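Wedding Season Pilot: Progress Report to the Lakatos Fund
Prepared by Orsolya Boros, Weddale

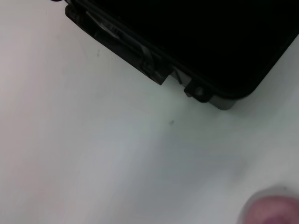 Where we stand

You gave us money to find out whether couples with small budgets would book a shared wedding photography service, with one team covering short ceremonies back to back at the same venue. We are past the halfway point. My view is that the idea works on some afternoons and at one of our two venues, and I would not yet tell anyone it works in general.

By the end of September we had photographed 35 weddings. The plan said more. Grundon, the old assembly rooms, took most of them and was easy to deal with. Wuvville, the garden venue, moved our slots four times and double-booked the terrace twice. I have asked for a written schedule and have so far received a friendly phone call.

What couples say

We sent out 402 feedback forms to couples and their guests, and the answers were very warm. I would be careful with them. People who have just been married like nearly everything, and the form went out the same week as the galleries. Şükran Ersoy is rewriting it so that it goes out later and asks what they would have paid at full price. Until those answers are in, please don't quote the current ones in your own newsletter.

One complaint came up often enough to take seriously. The family portraits feel rushed. Twenty minutes is fine for two parents and a sister. It is hopeless for three generations and a grandmother who needs a chair and wants her other shoes.

Money

The subsidized package costs each couple $400. Jenő Jakab's original estimate assumed that editing would take one evening per wedding. It takes closer to two, and Přemysl Doležal has been doing the second one unpaid, which I only learned when I asked why his invoices were so tidy. That has to stop. I have moved $1,000 out of the advertising line to pay him through the end of the season. The advertising was not bringing in bookings that we could trace anyway.

The album discount promised by our printer has not shown up on any bill. Botond Bárány is chasing it. I have taken it out of the forecast.

Changes for the second half

Family portraits go to thirty-five minutes, and we drop the last ceremony slot of the day to make room. This means fewer weddings than we told you. I would sooner miss that target than hit it with pictures the families don't want.

Wuvville gets a schedule from us, signed by both sides, or we move its remaining couples to Grundon. The couples have been told this might happen. Two were unhappy about losing the garden and we offered them their deposits back. One accepted.

Still open: whether the service could run without your support. The people I've talked to who are sure it can haven't seen the editing hours. I will send revised costs with the next report, along with Şükran's new answers if enough forms come back.

Contact: Weddale office | © Weddale, all rights reserved | Back to top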